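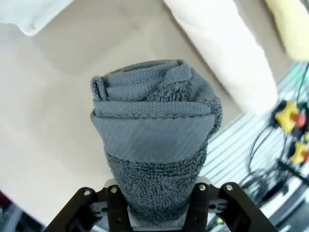
Why did the Skurau batch come out of the dye bath lighter than the Titmont batch on the same recipe?

Most likely the salt went in too early on the Skurau run, before the dye had spread through the bath, and the yarn was still carrying some of its spinning oil.

Print this page | E-mail this page

January, bench notes, cotton dyeing

Started again at 9:30 with fresh skeins from the Skurau cone. Scoured these twice, soda ash and a little detergent, long simmer, until the rinse ran clear. The Titmont yarn only ever needed one scour, so I had been treating them the same. Wrong.

Water is from the Clelach tap, not the workshop one. Softener still off.

Recipe unchanged: Van Dijk navy at 2 percent on weight of fiber. Salt split into 2 additions this time. Bath made up to 3000 ml, which is tight for this much yarn, so keep turning the skeins.

Color at first rinse closer to Titmont but still a bit green in window light. Will compare again when dry. Do not judge it under the tube lights.

To do: label the stock jars, order soda ash, try the same bath on the linen offcuts.

2 comments | 0 shares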